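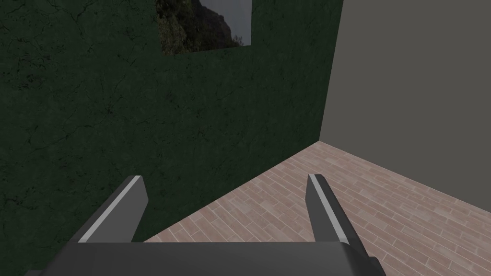
Page last changed: August 10, 2024

Night bus to Zidholm to run all year from November

The night bus between Jirum and Zidholm will run every night of the year from November, the operator Frei has confirmed. At present it runs only on Fridays and Saturdays, and stops altogether for part of the winter.

Under the new timetable the last bus will leave Jirum station at 17 minutes past midnight, 365 nights a year, Christmas and New Year included. It will call at the hospital, the lower school and the Mernura works before going on to Zidholm by the lake road. The stop at the old post office will be dropped, as the bus can no longer turn there now the kerb has been rebuilt.

Pirmin Hämmerli, who plans the routes for Frei, said the change had been asked for mainly by people on late shifts. Staff at the hospital and at Mernura finish too late for the evening service, and many have been sharing taxis or walking the lake road, where there is no pavement past the boatyard.
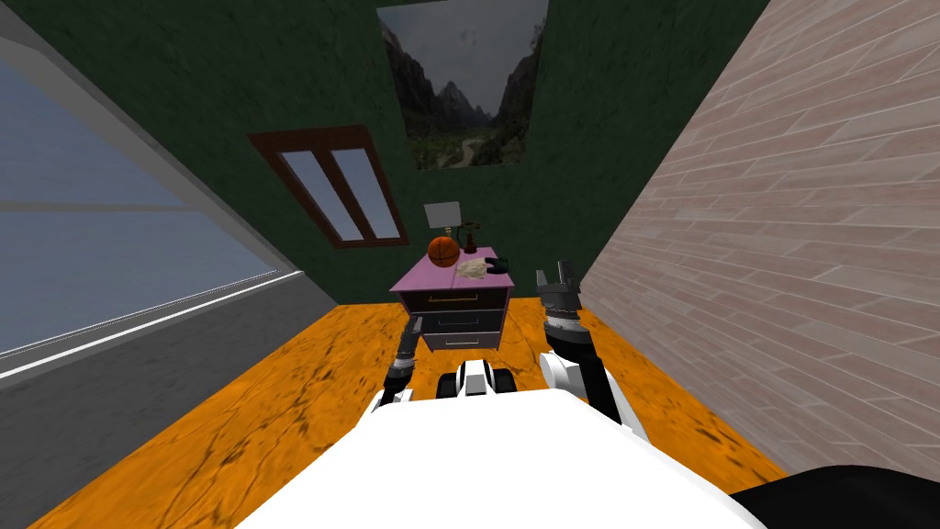

Notburga Eder said she had given up a late shift last winter over the cost of getting home, and would ask for it back if the bus kept to its times. She added that the shelter at the lower school needed a light before the dark evenings came.

The council will pay for the extra nights for 2 years. After that the route will be looked at again, and Frei says it would want to see the weekday buses being used before it carried the cost alone. Urs Hauser, who speaks for the council on transport, said the money came from the parking budget and that no other route would be cut to pay for it.

Fares stay as they are. Day tickets will be valid on the night bus until it reaches Zidholm, even though it leaves after midnight, and monthly passes will be accepted without the late supplement. Dogs travel free. Bicycles can be taken if there is room, but the driver has the final say.

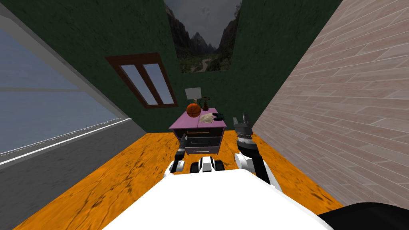

Transport: also in brief

The lake road will be closed to all traffic for 100 metres either side of the boatyard while a drain is replaced. Buses will go by way of the upper village until the work is done, and passengers for the boatyard should get off at the chapel. Ottilie Mayrhofer at the Zidholm office has printed copies of the diversion map.

The ticket machine on platform 2 at Jirum is out of order again. Tickets can be bought from the driver, with cash or card.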